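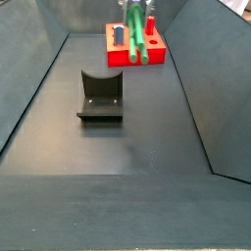

Ticket: Zerouali warehouse scale reads high after firmware update. Status: reopened by customer.

Your last reply says the drift is "environmental" and asks us to clean the area and re-zero. I have my doubts. The scale read fine for months in the same building with the same air. Yes, there is dust. There are a few white specks on any dark gray floor you care to look at, and none of them weighs what your display claims. An empty platform shows 3 pounds. I re-zeroed it, walked away for coffee, and it showed 3 pounds again.

Steps tried so far: power cycle, new cable, leveling feet, factory reset. The reset also wiped our 300 saved item weights, a detail your help page leaves out.
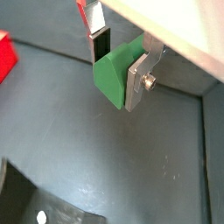

Jomdale, June

Support sent a calibration file and said it "should resolve the issue." Loaded it Tuesday. The empty platform now shows zero, which I'd call progress if a 700-pound pallet didn't show as 4,000. I tried it again with a different pallet and got the same kind of nonsense. The Drerkau unit on the other dock still has the old firmware and weighs both pallets correctly.

I asked for the old firmware and was told rolling back is not supported. Not supported, or not possible? Those are different answers and I'd like the right one.
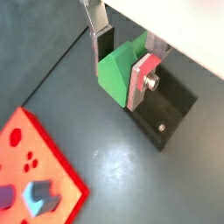
If it is possible, send the file and I'll take the risk in writing. If not, Nindotow can ship a replacement with the earlier version on it. Please don't close this ticket again until a known weight reads correctly.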